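3.2 Surface classes and contact pressure

Slip resistance in domestic settings is usually reported for hard flooring, and soft coverings are treated as a single class. Rashti and Sadeghi argued that this hides most of the variation, and our household survey in Stotmont supports them. Of the 627 coverings recorded, 293 had a raised pattern of some kind (ribs, loops or moulded ridges). The remainder were flat-woven or cut pile and are dealt with in Section 3.4.

For the raised coverings we distinguish the nominal contact area, which is the outline of whatever rests on the surface, from the bearing area, which is the sum of the ridge tops that carry load. The two differ by a large factor at low load and draw closer as the ridges flatten. The Dehghan correction, used in earlier work on stair nosings, assumes a fixed ratio between them. We found the assumption acceptable for moulded rubber and poor for textiles, where the ratio changed with each loading cycle.

The outline of the resting object also matters. A square corner tends to catch between two ridges and lifts the opposite edge slightly on withdrawal, so that the measured force shows a second peak. Rounded ends give a smoother trace. Figure 4 shows a dark rectangular pad with a rounded top on a ribbed orange surface.

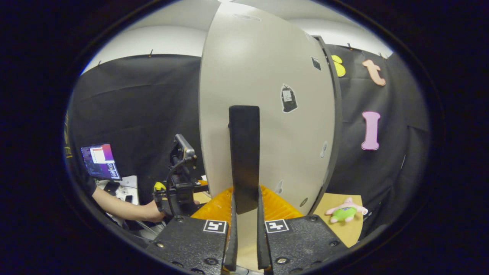

Figure 4. Rectangular pad, rounded at the top, on a textured surface with a ridged pattern.

3.3 Direction of pull

Each covering was tested along the ribs, across them and at 45 degrees. Force was logged for 60 seconds per run on the Stunberg bench, giving 3517 usable traces after runs with a faulty zero were removed. Salehi repeated a subset on a second bench in July, and the ranking of coverings did not change.

Resistance across the ribs exceeded resistance along them for all moulded samples. For loop textiles the difference was smaller and in several cases reversed. We attribute the reversal to loops leaning in the direction of manufacture -- a property that is not marked on the product and that householders could not be expected to know. The diagonal runs fell between the other two, though not at the midpoint, and a simple cosine rule overstated them.

Wear had a stronger effect than pattern height. Coverings taken from doorways had lost part of their ridge profile along the walking line, while the margins kept it, so a single sample cut from the margin would give a misleading value for the whole piece. Where the covering was large enough we therefore cut one sample from each zone and report them separately in Table 5.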